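Ticket: hand grippers, left one dropping out
Site: Flulludport
Opened by: Rosalie Hollenstein
Status: open, waiting on Skorkasano

Hi Fabian, me again! Same trouble as last week, so I've kept a proper log this time. The left gripper loses tracking when I turn my wrist in, then comes back on its own after a second or so. The right one is fine. I wiped both markers and restarted the lot at 9.15, and got through 40 tidying runs before it went again.
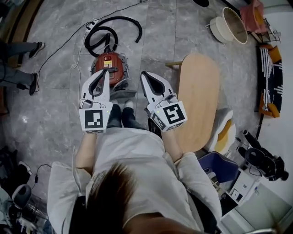

Konrad reckons it's the light from the window, so we pulled the blind down and had 2 dropouts in the next 50 runs. Better, but each one still means starting that run over. Could you check whether the left marker is set up with the right size? Hannelore thinks it was swapped in September.

Other thing, and I know it's not really a ticket: the target of 1,000 runs was set before any of this. I used to do the rooms and go home, now I do them slowly for the robot's benefit and my shoulders know about it. Can Domenica have a look at the breaks?

Added 14.20: blind still down, one more dropout, left again.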